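Sorting and Storage of Small Parts in Open Bins: Student Project Report
Nutcombe Technical College, Department of Materials Handling
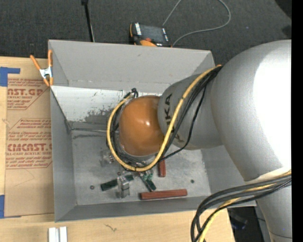
Project Reports, Vol. 15, p. 7

1. Background

The project was set by the department in March and concerned the open-topped bins in which small parts are kept at the Nutcombe workshop. The bins had been bought at different times from two suppliers, Cedell and Skoltton, and no record had been kept of their condition. Staff had complained that parts were hard to pick out of the corners and that bins were being replaced without any agreed rule. The group was asked to examine the bins in use, to propose a standard for their inspection, and to advise on how they should be placed on the work tables.

2. Condition of the bins

The bins examined have painted walls which slope inward towards the base. The slope brings small items together at the bottom, but it also means that the lower part of each wall takes most of the wear. The grey bin shown on the table has a small dark scuff near the top of its far wall and, lower down, an irregular patch where the surface is worn or chipped. Marks of the first sort were classed as Grade A and require no action. Patches of the second sort were classed as Grade B, to be noted on the inspection card and looked at again after 100 working hours. Grade C was reserved for any split or hole, and a bin in this grade is to be withdrawn at once.

The group considered whether worn bins should be repainted. Mr Grigore Moldovan, who supervised the project, advised against it on the grounds that fresh paint may flake into the contents. His advice was adopted.

3. Placing on the table

The light wooden tabletops at Nutcombe are 700 mm deep. A large bin set against the front edge was found to be tiring to work from, as the elbow must be raised over the near wall. The group recommends that the bin be set back towards the middle of the table, with its long side parallel to the front edge, and that nothing be stored behind it. Bins should not be stood on the carpeted floor between sessions, as fibres were found among the parts on several occasions.

4. Filling

A limit of 300 parts per bin was agreed after trials with the Katsaros fastener set. Above this number the lower layers were seldom reached and older stock remained unused. Bins are to be emptied fully before refilling.

5. Further work

The inspection card was issued on 13/12/2023 and is held in the workshop office. The effect of wall angle on picking time was not studied and is left to a later group. A comparison of the Cedell and Skoltton bins was begun, but the results are incomplete and have been omitted from this report.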